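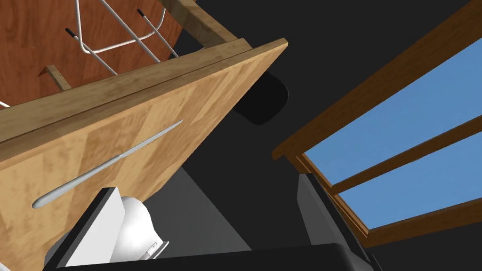
*Knife on the light wood panel, wire rack behind*

**trukthorpe_90:** Oiling a raw wood worktop. Lutis says one coat. Enough?

**cbassey:** No. Two thin coats, 200 grit between.
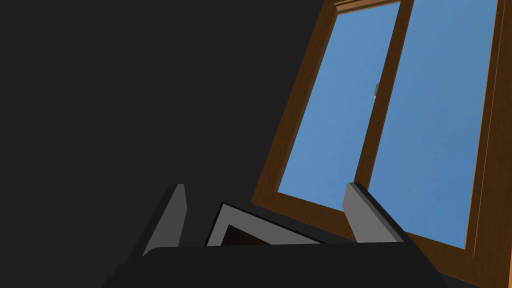 *Brown window trim, dark gray wall*

**trukthorpe_90:** Would the same oil do for window trim?

**pyang:** Use varnish there. I also disagree on 200 - it closes the grain. Stop at 90.
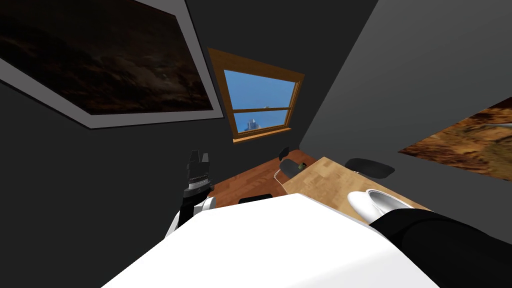

Wipe off the excess after 17 minutes.

**cbassey:** 90 leaves scratches.

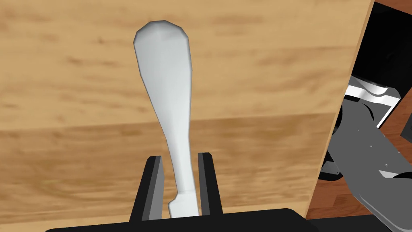

Test both grits on an offcut first.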